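Accept cookies | Manage settings

Gendimik Prayer Book: User Guide for Churches
Section 2: Setting up your church's prayer list

This section covers the prayer list and the daily reading. You will need the administrator login that was sent to your church office. If your church joined through the Kudstead circuit, use the circuit login for the first step only.

Creating the list

1. Sign in and open Prayer Life from the main menu.
2. Choose New list and type a name. Members will see this name on their phones, so keep it plain. "Prayers of the church" is fine.
3. Choose who may read the list: Everyone, Members, or Prayer team.
4. Press Save. The list stays hidden until you add at least one prayer to it.

Note: You can change the name later. You can't change a Prayer team list into an Everyone list. If you need to, start a new list and copy the prayers over one by one.

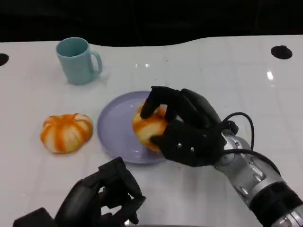
Mug and plate on a white table.

Adding a prayer request

1. Open the list and press Add request.
2. Type the request in the large box. The limit is 500 characters, including spaces.
3. Under Shown as, choose Full name, First name or No name. The setting starts at No name.
4. Pick an end date, or tick Ongoing.
5. Press Send for approval. Requests go to whoever holds the Edet role (see below) and appear on the list once approved.

Caution: Do not enter details of a person's illness, address or family troubles unless that person has agreed. "Please pray for a friend in hospital" is enough, and God knows the rest. Deleting a request takes it off the list but does not recall any email already sent.

Members can send in their own requests from the app by pressing the small hands symbol. These arrive in the same approval queue.

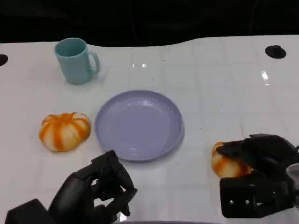 To mark a request as answered, open it and press Give thanks. It moves to the Thanksgivings page, where members may add a line of their own. Some churches read this page aloud at the Monday prayer meeting. It prints on plain A4 if you choose Print, then Large type.

The Edet role

Edet is the part of Gendimik that handles approvals. Each church must have one Edet holder and may have a deputy.

1. Go to Settings, then People.
2. Find the person's name and press the arrow beside it.
3. Tick Edet. For a deputy, tick Edet (deputy).
4. Ask them to sign out and back in.

If the holder is away and there is no deputy, requests wait in the queue. They are not lost, but they are not shown either.

Choosing the daily reading

The library holds 1,232 short readings, each with a Bible passage and a closing prayer. They are grouped by season and by subject, such as grief, temptation, thankfulness and work.

1. Open Prayer Life and choose Daily reading.
2. Select By season or By subject.
3. Set the time the reading should reach members. It starts at 6 a.m.
4. Choose a Bible translation from those listed. Psalms can be set separately.
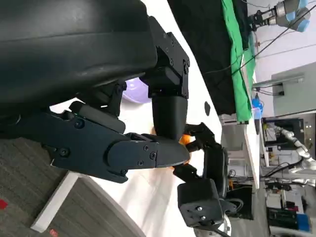 If you pick By subject, the readings run through that subject in order and then stop. The app sends a reminder to the administrator two days before the last one. By season needs no further attention apart from Easter, when you should check that the Holy Week readings begin on Palm Sunday. Churches that keep a different calendar can move the start under Settings, then Church year.

Note: Readings for Advent written by Petronella Shabalala are in the library from October. They are longer than the others and may be cut short in the email version. The app shows them in full.

Sharing with another church

A list can be shared with one or more churches through Flastow, the link between congregations.

1. Open the list and press Share through Flastow.
2. Type the other church's code exactly as they gave it to you.
3. Wait for their Edet holder to accept.

Names are always hidden on a shared list, whatever you chose under Shown as. To stop sharing, open the list again and press Unlink.
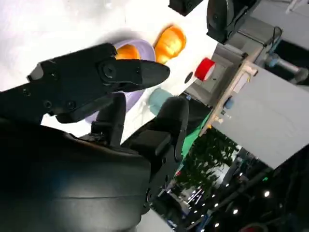
Lavender plate on a white tabletop.

If something does not work

Members get no reading: check that they have allowed notices on their phone, and that the time under Daily reading has not been left blank.

A request has vanished: look under Ended. Requests move there at midnight on their end date. Press Renew to bring one back.

The hands symbol is missing: the member is signed in as a guest. Add them under People and send a fresh invitation.

Next: Section 3, Notices and service times

Share this page | 2 comments

Contact the help desk | © Gendimik | Back to top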